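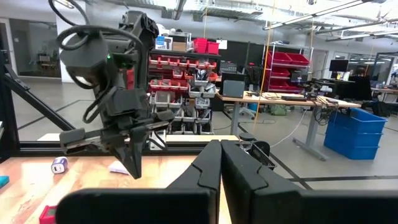
Miklós Boros
Technical writer, Prakico

Section 2. Charging the lamp for the first time

Before the first use, please charge the reading lamp until it is full. The battery leaves our workshop in Hembridge only partly charged.

1. Put the lamp on a flat, dry table and turn the switch to OFF.
2. Open the rubber cover at the back of the foot.
3. Push the small end of the cable into the lamp, and the big end into a USB wall charger. The charger is not in the box.

Note: A charger marked 1A is enough. With a stronger one the lamp does not charge faster.

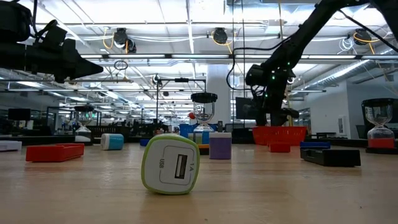 4. Plug the charger into the wall. The ring on the lamp becomes orange.
5. When the ring is white, take out the cable and close the cover.

Caution: Do not charge the lamp under a blanket or pillow. If the foot becomes too hot to touch, unplug the charger and write to Unnur Baldursdóttir at our service desk.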